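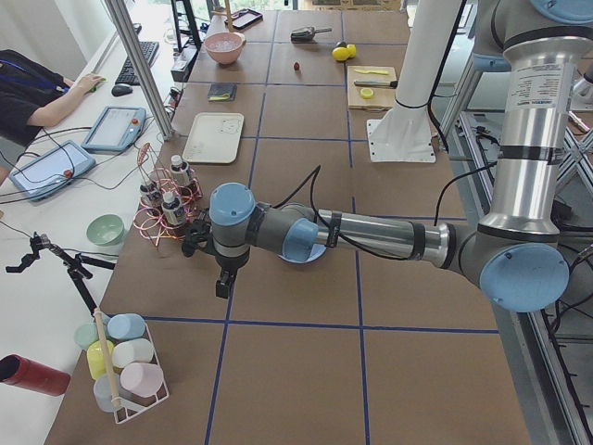
The Mutport arm with its gripper down by the bottle rack. Blue tape on brown paper marks the grid.

Cell Notes: what the tape is for, and whether it works

Our last issue ran a cheerful paragraph saying the Mutport cell was "back in full service" after the August rebuild. I wrote half of that paragraph and I'd like to take some of it back. The arm moves, yes. It picks things up and sets them down. Whether it does so in a way we can rely on next month is another matter, and several readers wrote in to ask what the setup routine looks like now. So I spent a morning going through it with Harpreet Fehr, who keeps the maintenance log, and I came away less convinced than I went in.

Start with the paper and the tape. The old setup had a printed mat under the arm. Mats curl, and when ours curled at one corner we lost most of a week to picks that came in high. The replacement is brown paper, with blue tape laid over it in squares. It costs next to nothing and anyone can redo it in an afternoon. I have no quarrel with the price. My quarrel is with the idea, which I have now heard from three different people, that the grid "calibrates" the cell. It does nothing of the kind. It tells a person where to put the tray back. The arm has no opinion about tape. If the paper shifts, every square shifts with it, and the whole table will still look perfectly tidy.

Harpreet's answer is that the paper gets checked against the mounting pillar's base plate before each session. The base plate is the only thing on that table I would trust as a reference, so good. But the log for the past stretch has 143 sessions in it, and the paper check is initialed in a lot fewer than that. I asked how many were skipped and how many were done and not written down. There's no way to tell, and that is my complaint in one line.

Next, the gripper. It has two fingers, and the pads on them wear. The vendor sheet that came from Skunik gives 1,000 cycles between pad inspections. I would like to know what those cycles were. Closing on a soft cup is a different job from closing on the neck of a small bottle, and our bottle rack is made of bent wire, which gives a little whenever something brushes it. Harpreet swapped the pads early, at 318 cycles, after noticing one finger closing slightly ahead of the other. Skunik's support people said this was within tolerance. Possibly it was. The early swap still seems to me the best decision anyone made on this cell since summer, and it came from a person looking closely at a finger. The Zetia monitoring package had shown green the entire time.

About Zetia. We pay for it, and it draws very nice charts. I went back through its alerts for the same period and found it had warned us twice about joint temperature on days when the room heating was up, and not at all about the gripper. I'm told the next version will watch finger timing. We were told that about this version.

Cables are where I would put the effort. There is one looping along the top of the forearm and another strapped up the side of the pillar, and more running down through the braced frame. The forearm loop is the one to watch. Too tight and it pulls at the wrist on a long reach, too slack and it drops toward whatever is on the table. The rebuild crew from Amaral set it with the arm folded in, and that told them very little about how it hangs at full stretch. Harpreet now runs the arm out slowly to the far squares with a hand near the stop button, looks at the loop, brings it back, adjusts the strap and does it again. That takes 30 minutes if you do it right. I have seen it done in five, and I could see the difference.

For those who asked, the routine as it stands goes like this. Clear the squares you're going to use. Check the paper against the base plate. Look at both finger pads with the gripper open, then closed on nothing. Run the slow reach and watch the cable. Test both pendants, including the emergency stops, and do it one at a time so you know which one answered. Put the objects back in their squares. Write it down, with initials, even if nothing was wrong.

That last item gets skipped the most, and I understand why. A page full of "no change" feels like a waste of ink. But when the picks drift again, and I expect they will, those dull entries are what will let us say whether the paper moved, the pads wore or somebody nudged the rack. Without them we'll do what we did in August, which was to change three things at once and congratulate ourselves when the trouble stopped.

I did ask Harpreet whether the rebuild was worth it. The reply was that the elbow is quieter and the wrist holds its position better, and that it's too early to say more. Quieter I can confirm. For the wrist I'd want to see numbers taken before and after by the same person using the same method, and the "before" numbers were never taken. Amaral's report says performance was "restored." To what level, it doesn't say. I have written to ask and will print the reply if one comes.

Two small changes are in effect now. The log sheet has a separate box for the paper check, so it can't be folded into "general setup" anymore. Spare finger pads are also being kept in the drawer under the side desk, with the date written on the bag when it's opened. If you take the last pair, tell Harpreet before you leave the building.

Corrections to the last issue, including the paragraph mentioned at the top, are on the back page.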